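Last updated May
2 min read

1/ A thread on household phone charging, after Oi-ling Tu asked me why her handset no longer lasts until the evening. Mostly batteries and cables, with a little on labelling.

2/ Her phone is an old Londale, rated at 3,000 mAh when new. I ran it from full to flat at a fixed load and got 2,367 mAh. That is 79% of the rating. Normal wear for its age.

3/ Capacity falls with use and also with storage. Heat speeds up both. So does a long time spent at 100%. A phone kept on a sunny windowsill and on charge all day gets the worst of each.

4/ If the settings offer a charge limit, turn it on. Hers stops at 80%. With a battery as worn as this one the limit does cost some running time, so she lifts it before a long day out.

5/ Next, telling chargers apart. The household has four that look identical and two different outputs. The printed rating is tiny and usually faces the wall.
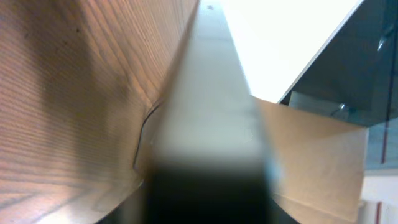
6/ I mark chargers with one dot for the slower output and two for the faster. Contrast matters more than size. A small dark mark on pale grey, like the one near the top there, is still easy to find when everything is blurred. The same mark on the black part lower down would be lost. For black plugs use white paint and leave it overnight.

7/ Put the dots on the face you see when the plug is in the socket. Gilang Rondonuwu put his on the underside and had to unplug all four to read them.

8/ Cables. Most "slow charger" complaints I get are cable faults. Swap the cable before anything else, then the adapter, then the socket. One change at a time, or you learn nothing.

9/ Look at the last 20 mm at each end. A kink or a split in the sleeve there is enough reason to bin it. Lint in the phone's port gives the same symptoms - check with a torch, clean with a wooden pick, phone off.

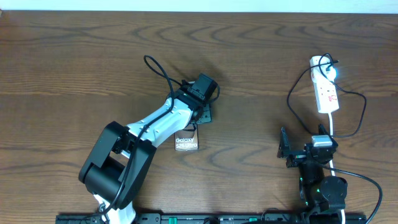

White power strip, black and white cables, small Samsung box.

10/ Power strips: a phone charger draws very little, so several on one strip is fine. Heaters and kettles go straight to the wall. Never plug one strip into another.

11/ Serpil Tatlı asks about leaving adapters plugged in with no phone attached. A decent modern one uses a small fraction of a watt. Switch it off if you like, but don't expect to see it on the bill.

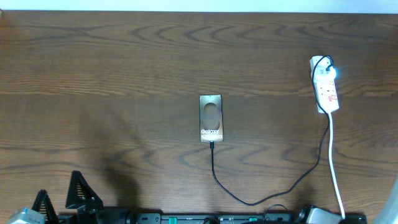
Black cable from the phone's bottom edge to the adapter, blue light on.

12/ A light on an adapter usually tells you it has mains power. It may say nothing about the rate of charge. For that you need the phone's own battery screen or an inline meter. Mine is a Flitico, slow to settle, so I wait 2 minutes before writing anything down.

13/ Leave some slack at the phone end. A taut cable puts a side load on the connector each time the phone is picked up.
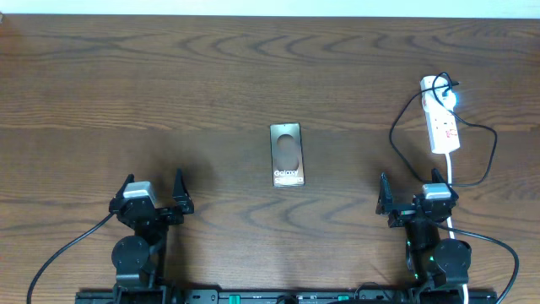

14/ Keep a record of when each phone was bought. Battery age is the first thing a repairer asks and hardly anyone has the receipt. If you have kept the package, as with the small Galaxy one near the middle of the table, write the purchase month inside the lid. Pencil will do.

15/ Oi-ling's replacement battery is on order. I will repeat the run on Sunday with the same load and post both curves.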